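24 Dec 2020

Batch 3917, retaining wall mix for Plillberg. Last entry before the break, so it has more in it than usual for whoever opens the tank room first.

The question from site was whether we can bring the water down without the mix going stiff before it reaches the far end of the wall. The drawings have the bars close together near the base and the poker only just fits between them. A stiff mix will leave holes there and we will be the ones asked to look at them in February.

Three mixes, same cement, same stone, same sand (Hrnčiar, washed, from the second heap). Water at 170, 160 and 143 kg per cubic metre. The first has no admixture. The other two have Tavine at the lower and upper dose on the data sheet. Cement content held the same in all three and the volume made up with sand.

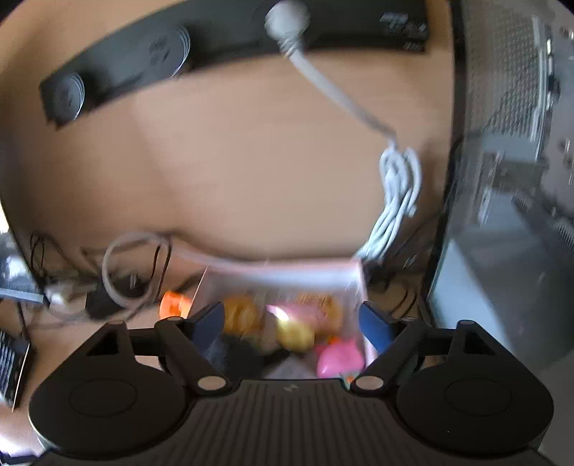
Concrete and Ground Materials Group, Heavy Lab

Sand moisture: pan-dried two samples this morning and they did not agree, so dried a third. The third sat with the first. Used the mean of those two and threw the odd one out. I think it came from the bottom of the heap where the water collects. Batch water corrected for it. Stone was surface dry and taken at its stored value.

Mix at 170: behaved as expected. Even slump, cone came away cleanly, no bleed on the tray. A bit of stone rolled out at one side when the cone was lifted but the heap kept its shape. Easy to fill the moulds.

Mix at 160: Tavine went in with the last of the water. Looked dry for the first minute, then loosened all at once. Slump slightly higher than the control. Left it covered for half an hour, gave it a short turn in the mixer and tested again. It had lost some, still fine to place. This is the one I would send to site if we had to choose today.

Mix at 143: not happy with it. Upper dose. Loosened late and then too much, with paste running to the edge of the tray and the stone sitting up in the middle. After the half hour it had gone the other way and would not drop when the tray was tapped. Cubes were hard to compact. Two of them have visible voids on one face and are marked with a cross. Do not use the crossed ones for the seven-day break. Use them for density only.

Possible causes for the last one:
- dose too high for this sand, which has less fine material than the summer delivery
- mixing time too short. Kept it the same for all three to be fair to the control, but the sheet asks for longer at the upper dose
- our mixer. The blades are worn on one side and there was unmixed material behind the lower one when we emptied it

I would try the second first as it costs nothing. If it still separates, go to the middle dose and accept a bit more water. 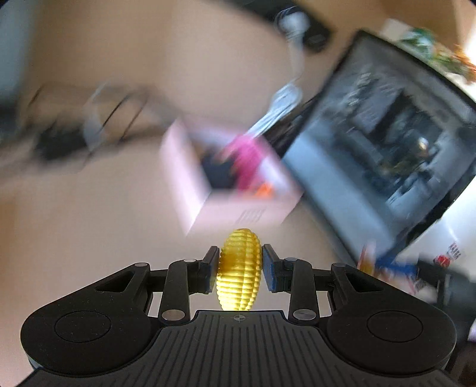
Yellow toy corn cob held upright in the gripper, bench work.

Cement: what we used is the last of the Custevus bags. They were opened for the November pours and had been folded over and clipped. No lumps through the sieve, but I would not compare these strengths with anything made from a fresh bag. The new delivery is on the pallet by the roller door. Leave it wrapped until it is needed.

Cubes are under damp sacking and plastic in their moulds. They come out tomorrow and go into the tank, left side, bottom shelf. Labels are wax crayon on the trowelled face, batch number then water content. Please don't use the felt pen, it washed off the last set and we had to guess.

The tank heater was reading low again. Turned it up one mark and it came back within the hour. If it has dropped by the time the seven-day cubes are due, write the temperature on the sheet next to the result.

Still to do:
- grade the sand properly, full set of sieves, and put the curve next to the summer one
- repeat the 143 mix with longer mixing
- ask site how long the truck will really stand before it discharges. Half an hour was my guess
- order mould oil, one tin left
- replace mixer blades or at least turn them

Mixer washed out, drum left tipped, water off at the wall.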